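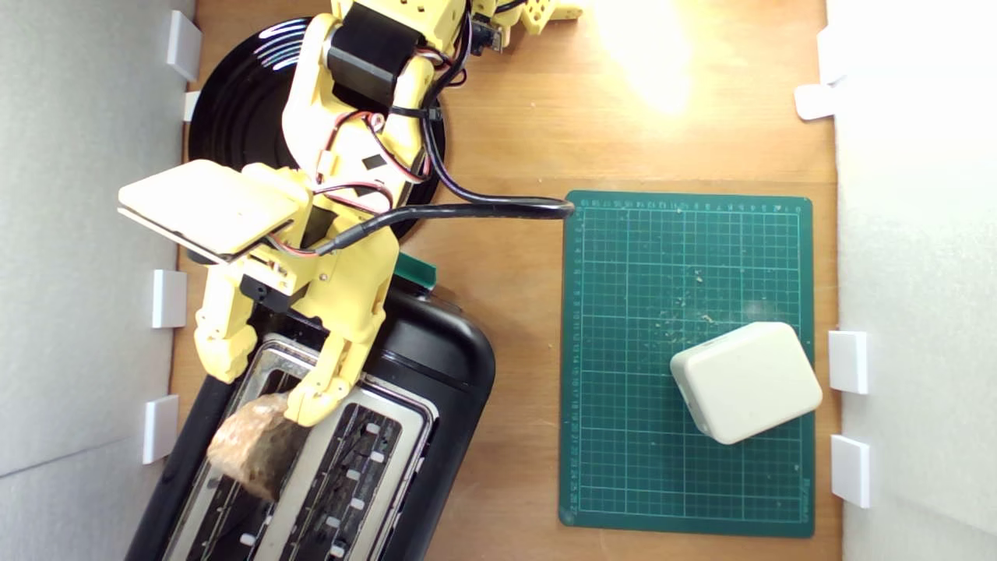
O braço robótico amarelo e a torradeira, com uma fatia de pão na ranhura esquerda.

Como é que um robô sabe o que fazer com uma fatia de pão?
Tempo de leitura: 2 minutos

O Centro Educativo Hekasholm apresenta aos seus leitores mais novos o Kirnunano, o programa de computador que dá ordens a um braço robótico. Um programa é um conjunto de instruções escritas por pessoas. Sem ele, os motores do braço ficam parados, à espera.

Primeira tarefa: ver

Uma câmara envia imagens ao computador. Para o computador, cada imagem é uma grande tabela de números, e cada número indica a cor de um pontinho. À parte do programa que estuda esses números chama-se perceção. Compete-lhe descobrir onde está o pão, onde está a torradeira e onde acaba a mesa. Algumas coisas dificultam o trabalho: uma superfície brilhante, por exemplo, reflete a luz e pode confundir o programa.
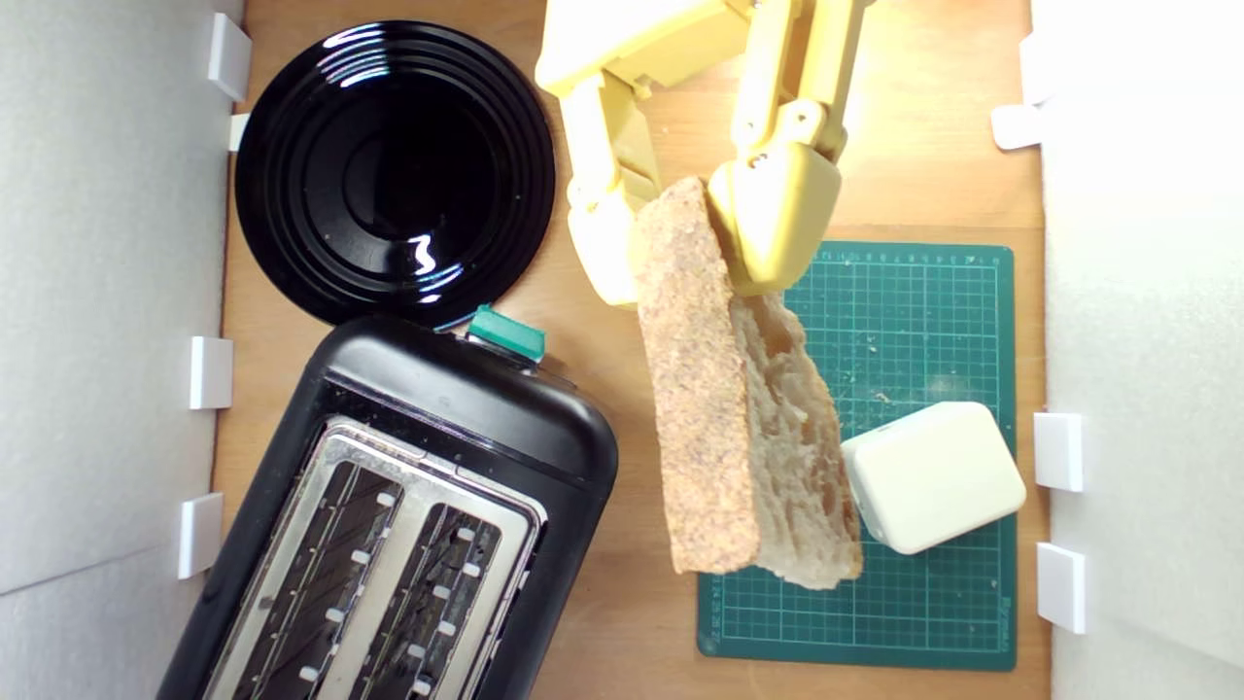
O planeamento é a segunda tarefa. Planear significa escolher um caminho antes de iniciar o movimento. O programa imagina muitos percursos possíveis e afasta aqueles em que o braço bateria nalgum objeto. Quando a garra leva uma fatia suspensa entre dois dedos, por cima do tapete verde quadriculado, o plano tem de contar também com o tamanho do pão. Uma fatia grossa ocupa espaço, e a ponta de baixo pode tocar na torradeira se o braço passar demasiado perto.

Terceira tarefa: controlar a força

Depois do plano vem o controlo. O programa compara muitas vezes por segundo a posição desejada de cada motor com a posição medida. Se houver diferença, corrige-a. Apertar pouco deixa cair o pão; apertar muito esmaga-o. «O programa faz uma pequena correção, mede e volta a corrigir», explica Bijan Kazemi, responsável pelo Kirnunano. A equipa guardou 129 ensaios para estudar os movimentos que correram bem e os que correram mal.

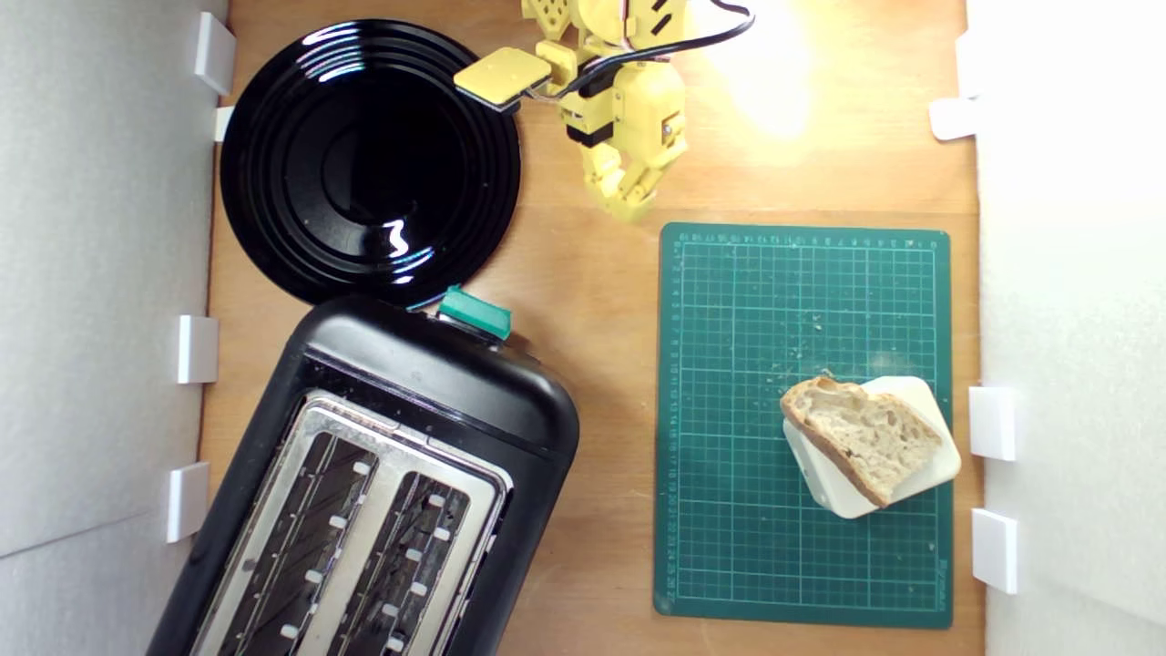

Para saber se uma tarefa está concluída, o programa precisa de uma regra clara. As pessoas olham e percebem logo; o computador tem de fazer uma verificação. Uma regra possível seria: «o pão está em cima do prato branco e a garra não lhe toca». Mas o que se deve responder quando a côdea sai um pouco pela borda esquerda do prato, embora a fatia esteja pousada nele? Cabe aos programadores decidir quanto pode sobrar para fora e escrever essa decisão na regra.

Para experimentar em casa ou na escola

Escreve, numa folha, todas as ordens necessárias para pôr uma fatia de pão num prato. Pede a um colega que as cumpra à letra. Se faltar a ordem «abre a mão», o colega deverá continuar a segurar o pão.

Partilhas: 60

© 2021 Centro Educativo Hekasholm. Todos os direitos reservados.
Voltar ao topo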